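Skendlow bowl nesting set: data card

Release of 16 March 2024
Maintainer: Zuzanna Malinowski
Fault review: Cyprian Mazurek

Contents

2,157 teleoperated episodes of nesting bowls with two tabletop arms. Each episode has wrist video, a fixed workspace view, joint positions and gripper commands.

Known fault: late gripper release

In 20 episodes the gripper command reads open while the measured finger position stays closed for 200 to 300 ms. If the arm lifts during that delay, the stack comes up with it. The cause was a retry loop in the gripper driver, which blocked the write queue after a dropped packet. The driver was patched at the Midport site, and no episode recorded with the patch shows the delay.

Affected episodes are kept and carry release_fault = 1. Exclude them when training on commanded positions. Measured positions are correct throughout.

Wrist view, then fixed view:
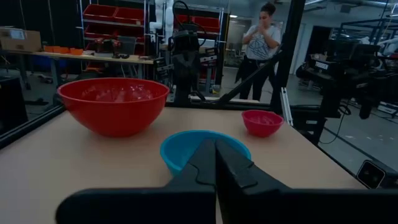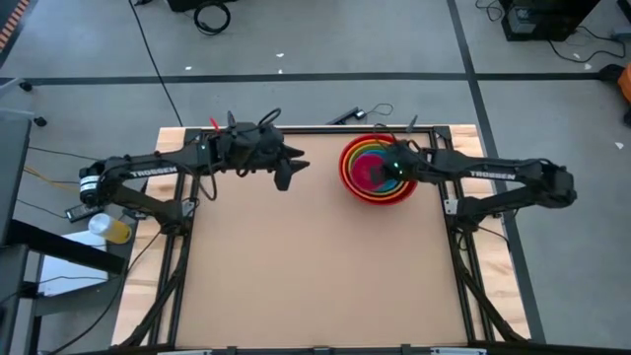
Timestamps come from the host clock, so the delay can be recomputed by subtracting cmd_time from meas_time at the first open command. The flag was set by script and then checked by hand. An earlier script missed cases where the operator reopened the gripper twice; copies of the index downloaded before this release should be replaced.

Open item: force limits on lift are not yet enforced in the driver. Planned for April.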